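Keep the planner out of the wrinkles

5 November 2019
Liya Yilma

Most cloth-folding stacks I review start with a mesh. Someone fits a few thousand vertices to a shirt, tracks them through contact, and hands the result to a planner that assumes they are right. I think the mesh should go. The case rests on what the wrist camera sees and what the head camera sees.

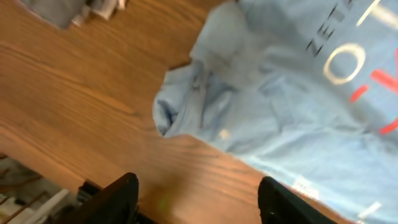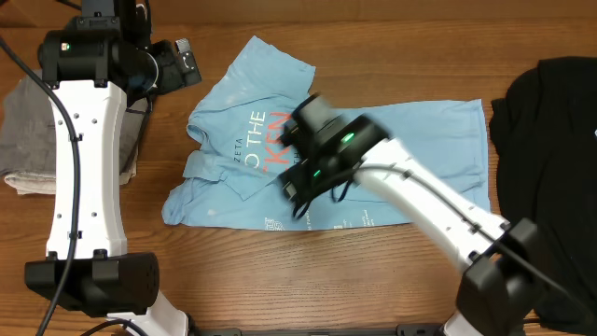 Two views, one light blue T-shirt

The head view gives the layout: hem, sleeve, print, which way the shirt is turned. It also loses part of the print under a gripper. The wrist view gives creases and a stretch of fabric boundary close to the fingers, and almost no idea of the whole. A mesh tracker has to reconcile both on every cycle. Ours at Skirnix carried 400 lines of code for that step alone, and most of our bug reports ended there.

What we run now

Since March the planner has held a coarse outline and a list of candidate grasp points, each with a confidence and an age. The wrist camera may move a grasp point. It may not touch the outline. Points older than seven control cycles are dropped. Yavuz Karakaya wrote the first version over my objections – I wanted to keep the mesh as a fallback.

In 349 logged attempts, 58 ended in a regrasp. That is still too many, but each one can be traced to a stale point or a bad edge label. With the mesh we could seldom say which module was wrong.

The objection

Frøydis Hedlund argues that sleeves need the mesh, as a bunched sleeve hides its own opening. She is right about the opening. A tracker guesses there too, and reports the guess at the same precision as everything else. I would take a missing value over that one.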